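From: Wihongi workshop list
Date: 20 November 2025
Subject: Re: [arm-build] Gripper pads and the bowl test

On the list last night someone wrote:

> Has the bowl test been run in the simulator yet? I'd like to
> know before I glue anything. The printed fingers have been on
> the bench since October and I've got 2 sets of pads cut, one
> soft and one firm.

Yes, it has. I put the Homent gripper model into the simulator at the weekend and set it to take the bowl by the rim. I did 32 runs with the same starting position and changed only the height of the wrist. The soft pads did better. With the firm ones the bowl tended to swing round as soon as the arm lifted, and twice it went over the edge of the table.

I also changed the pad mesh. The flat pads we had before gave a contact along one thin line, and the solver didn't like it. The new ones are lumpy on purpose, made from a scan of the rubber offcuts in the drawer. They look rough but the grip is steadier. 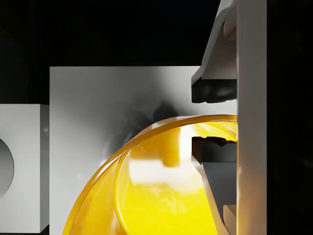
Wihongi asked whether the closing force in the simulator bears any relation to what the real servo can do, as the last arm was tuned on screen and then stalled the first time it met a mug. Fair point. I've capped it at the figure we measured on the bench with the kitchen scale, and I've slowed the close to 300 milliseconds, so it should be near enough. The friction value is still a guess – I copied it from the Stivetti build notes and haven't checked it against our rubber.

What I'd like to do next:

Glue the soft pads on one pair of fingers only and leave the other pair bare. Use the contact adhesive, as the superglue went brittle last time.

Run the wrist cable down the back of the upright. At the moment it catches when the gripper turns past level.

Try the real arm with a plastic bowl, empty, at low speed. I need nearly 4 hours on the big bench for that, so please don't leave the Valirberg printer on it.

The scene file and the new mesh are in the shared folder under "rim grasp". If you open it in the older version of the simulator the pads come up with no collision and the fingers go straight through everything, so update first.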